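How much candy should I buy for our first Halloween in a new neighborhood?

Asked in Home & Holidays, 6 answers, 177 views

Hi all! We moved to Grastau in the spring and I have no idea what to expect in October. Our old place got maybe three kids a year, so I'm lost.

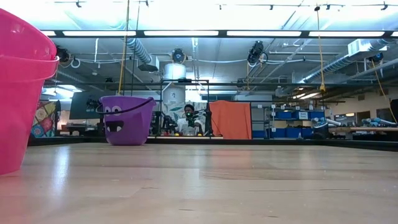 Candy is cheap at Guthrie right now and I'd love to buy early. My sister says to go by bucket size, and she may have a point, what with the purple monster one with the two fangs next to those big pink ones!

Answer 1
Buy more than you think. We ran out by 7 one year and I felt awful.

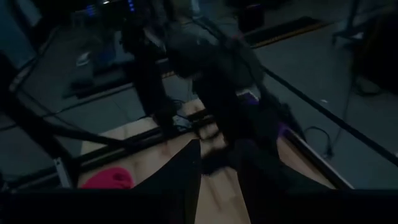
Full-size bars if you can swing it, the kids remember.

Answer 2 (accepted)
Welcome to town! Ask whoever lives next door, they'll know your street better than any of us. I'm over by Fusholm and we had 42 kids last year, so I buy two pieces each plus one spare bag (my husband eats the spare bag). Start with one piece per kid and get generous after 8, when it slows down. 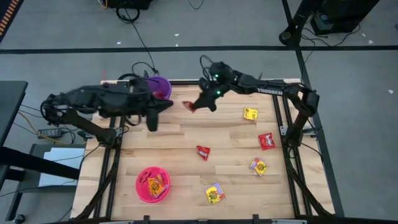

The wooden table

Stick to candy you like, just in case.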